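Little Sets and Loose Pieces

I do love a see-through bag for small toys, and I'll tell you why, dears: you can find the one red piece you're after without tipping out the whole lot! Leave the top partly open while you're sorting, then press the air out gently before you tie it up.

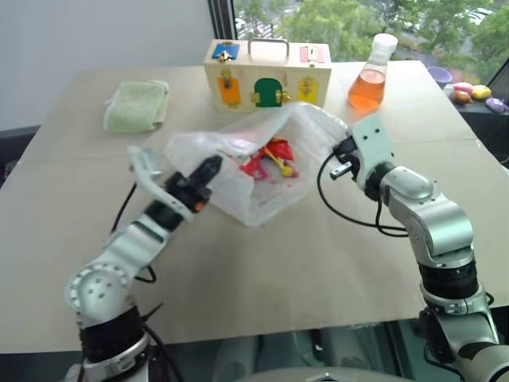
A box with a handle is lovely for whatever gets carried from room to room, and my old one from Adgate has lasted me 12 years.

Now, printed shopping bags (I keep far too many) are best for the big, light things. Anything in glass with liquid in it should stand well apart from them, on a flat bit of table. 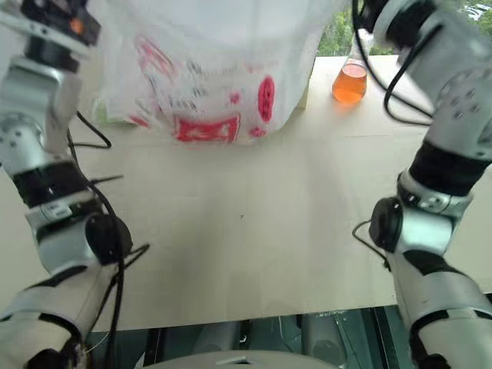 Fold the spare bags flat and tuck them in a drawer until June, when the grandchildren come.

Raili Lindqvist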